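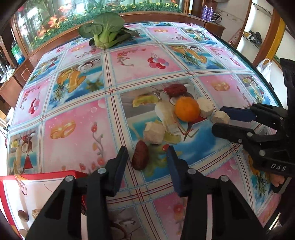
A reply under yesterday's post asked why we would pay for a second pair of hand-held grippers before the first pair has worn out. Fair question, so the budget goes in this thread.

**1/** One pair means one operator. When a pivot pin works slack, collection stops until it is refitted and the opening is measured again. In April we have already lost four working days to this. A second pair costs less than those days did.

**2/** Quotes in hand, per pair, delivered:

- Brimow: 1,051
- Pevness: 2,000

All in pounds, before VAT. Brimow ships without spare pads. Pevness includes one set and a calibration jig.

**3/** Finger pads are the real consumable. Soft produce is kind to them, root vegetables less so. Cut faces leave starch on the surface and grip drops until they are wiped down. We budget 50 pounds a month for pads and have not yet come in under it.

**4/** Object sizes drive the spec. A date and a mandarin on the same table need a jaw that opens wide and still closes true at the tips. Pevness quotes a wider opening. Brimow quotes better tip alignment. I would take the alignment - a mandarin can be approached from another side, a date can't be picked up with crossed tips.

**5/** Tyagi asked whether we should skip hand-held units and put the money towards a fixed arm. Not this year. An arm needs a bench, guarding and a site survey for every location. Hand-held units go to whatever kitchen table is available, patterned cloth included, and the background variety is worth having.

**6/** Idov have offered a rental. The monthly rate looks fine until month four, when it passes the Brimow purchase price. Only sensible for a short job.

**7/** Plan as of Apr 11, 2018: one Brimow pair, two spare pad sets, one bag of pivot pins. Pevness stays on the list for the next round, mostly for the jig.

**8/** Still open: lead time. Brimow say three weeks from order and won't put it in writing. If anyone has bought from them recently, I'd like the date you ordered and the date it arrived.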